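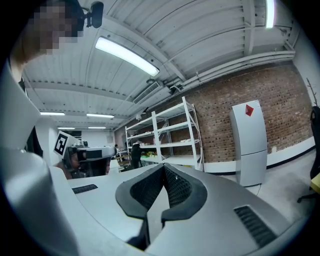 Section 4. Running the hand-held gripper station on visitor day

I wrote the first version of this section the night after our open day on Saturday, March 13, 2021, with sore feet and a page of notes from Adwoa Ametepe stuck to my monitor. I've tidied it since, but it's still mostly me telling you what to do in the order you'll need to do it. If you're setting up the Etari kit for your own staff and no guests are coming, Section 3 is shorter and you should use that.

You'll want two people at the station. One wears the headset and works the gripper (I call that person the operator all the way through). The other is the host, who talks to visitors, watches the laptop and keeps an eye on elbows. At Wusville I was the host and Mirsad Lazarević was the operator for most of the day, and we swapped after lunch because his neck had had enough.

4.1 The evening before

1. Charge everything. Grippers first, then headsets, then the laptop. The grippers take longest and they're the ones people forget.

2. Wipe down the gripper bodies. The light-grey plastic shows every fingerprint, and visitors will be holding these things close to their faces. Use a damp cloth, no spray.

3. Clean the black V-shaped pads separately with the soft brush from the kit. The pads have a fine honeycomb texture on the inside faces, and crumbs get into it like you wouldn't believe. We'd had a biscuit-sorting session at Stiruleck the week before and I was still brushing out bits at nine at night.

4. Look at the slotted vents and make sure there's no tape over them. Somebody always sticks a name label on a gripper and picks the vent to put it on!

CAUTION: Do not run a gripper with a blocked vent. Put labels on the lanyard.

5. Check the square marker on top of each headset. It should be flat and clean, with no peeling corners. If a corner has lifted, replace the whole marker. Please don't glue it. I've tried glue, and the marker dries with a bump in it, and then the tracking gets the wobbles and you spend the morning blaming the laptop.

6. Clear at least 4,000 megabytes of free space on the laptop. More is nice. Every visitor who has a turn leaves a recording behind, and the software stops dead when the drive is full, without so much as a beep.

4.2 Setting up the room

Any decent-sized room will do, and it doesn't have to look like a laboratory. Ordinary shelving and a refrigerator are good things to have nearby, and so is a floor you can walk on without stepping over things. Visitors understand "putting the groceries away" right off, and they lean in when they see the kit used on the sort of job they did themselves that morning.

1. Put your practice objects on a middle shelf, around waist height. Low shelves make people crouch, and crouching in a headset is how you bump into your neighbor.

2. Trace every cable you can find on the floor, including the ones that belong to the appliances. Push them back against the wall or tape them down along their full length.

3. Roll office chairs out of the working area. They drift. I don't know how, but by eleven o'clock there's one behind the operator again.

4. Turn all the ceiling lights on and leave them on. The headset camera adjusts itself to the light when the session starts, and if some helpful soul flips a switch halfway through, you have to start over.

5. Mark a line on the floor with tape, a couple of big steps back from the shelving. Visitors stand behind it until it's their turn.

NOTE: Yellow tape works best on a pale floor. Saoirse Fahy used white at Quansah and people walked straight over it all afternoon, quite innocently.

4.3 Getting the operator ready

Do this before the doors open. It looks simple, but you don't want an audience the first time.

1. Have the operator put the headset on and look straight ahead. Tighten the back strap first and the top strap second.

2. If a visor is fitted, bring it down until the operator can see the shelf and their own hands comfortably. If they're tipping their chin up to see, it's too low.

3. Stand in front of them and check that hair, hoods and hat brims are clear of the marker.

4. Hand over the gripper. They should take it by the handle, with fingers well away from the pads, and squeeze twice. The two little clicks on the laptop mean it's paired. One click means it heard you but isn't sure. Squeeze again.

5. Ask the operator to turn slowly on the spot. Watch the track line on the laptop. A smooth curve is fine. If it hops, go back to the marker check.

6. Press Ready. Leave Record alone for now.

If you're wearing a camera headset too, keep your distance while the operator is pairing. I leaned in over Mirsad's gripper to see how he was doing and blocked his marker completely, and we both stood there wondering where the track had gone. Step back, then look at the laptop.

4.4 The demonstration

We found that ten minutes is plenty. I'd planned on twice that and watched the first group start studying the ceiling. Keep groups to 10 people or fewer. With more, the ones at the back can't see the pads close, and closing the pads is the bit they came for.

1. Introduce yourselves by first name and say what the operator is about to pick up. Keep the history of the project for the questions.

2. Start with something soft. A sponge or a rolled-up towel is perfect. Press Record.

3. Let the operator do the task once with no talking at all. This was Nhyira Mahama's idea and I was against it, and she was right. People go quiet and watch. If I chatter over it, they watch me.

4. Have the operator do it again while you explain what's going on. What I say goes more or less like this: "Mirsad's doing the job by hand, and the gripper is writing down how he does it. Later on, a robot with the same kind of fingers gets to learn from it." That's enough for nearly everybody.

5. Play the recording back on the laptop right away. Turn the screen toward the line and wait for it to load before you start talking again.

6. Invite one visitor forward.

NOTE: Ask before you record a visitor, every time, and show them the consent card. If they'd like a turn without being recorded, use Practice mode. It feels exactly the same to them and nothing is saved.

4.5 Giving a visitor a turn

1. Offer the gripper first and the headset second. Plenty of people are happy to try the one and would like to skip the other. Let them.

2. Show them the handle grip with your own hand next to theirs. Don't move their fingers for them.

3. Give them one object and one place to put it.

4. Stand to the side they're not using, close enough to catch the gripper if they let go.

CAUTION: The gripper weighs over 600 grams and it's front-heavy. Small children should hold it with both hands, with a grown-up's hand underneath.

5. When they've finished, take the gripper back before they take the headset off. I can't say this loudly enough! With both hands full of gripper, people try to shrug the headset off over one ear, and we nearly lost one that way in the first hour.

6. Wipe the headset band and the handle, then call the next person.

4.6 When something goes wrong

The track freezes. Nine times out of ten somebody's arm is over the marker. Ask everyone to take a step back, count to four, and it should pick up by itself.

The pads close but won't open. Hold the handle switch down until the laptop chimes. If you don't hear a chime, swap in the spare gripper and sort the first one out later. Don't pry the pads apart in front of guests (or at all, please).

The recording has no sound. It isn't meant to have any. I put this in because Abdul-Rahman Baidoo and I spent most of a coffee break hunting for the microphone setting.

A visitor feels dizzy. Headset off, chair over, glass of water. Close the station until they're fine.

4.7 Packing up

1. Press Stop, then Close Day, and wait for the green bar to fill. It's slow after a busy afternoon.

2. Count the grippers back into the case with the pads facing up.

3. Delete anything a visitor has asked you to delete, and cross their name off the card while you're at it.

4. Pull up the floor tape the same evening. We left ours down until June and it took the better part of a morning to scrape off.

Go on to Section 5 for copying the day's recordings to the shared drive.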